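Oiling a Wooden Board

A wooden board dries out over the winter, and March is a good time to oil it. The job takes a few minutes of work and one night of waiting.

Wash the board with dish soap and hot water, both sides, and stand it on edge until it is fully dry. Don't leave it flat on the counter or it may cup. If the surface feels fuzzy, sand it lightly with 175 grit or whatever you have close to that, always along the grain. Wipe off the dust with a damp rag.

Use food-grade mineral oil. Olive oil and other cooking oils go rancid. A 16 oz bottle lasts for years – I buy the Zevitz one, but the drugstore kind works the same.

Pour on a small puddle and spread it with a folded paper towel. Do the ends and any joints twice, as they soak up the most. Leave it overnight, wipe off the extra, and repeat if it still looks patchy. New boards usually need 3 coats, older ones 2.

Never put a board in the dishwasher. Glue joints open up, and there is no easy fix for that. 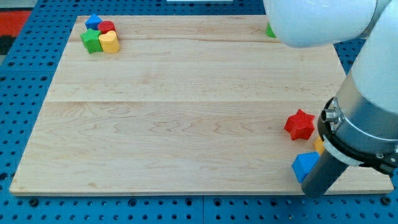 Pale maple grain, with a faint seam where two planks meet.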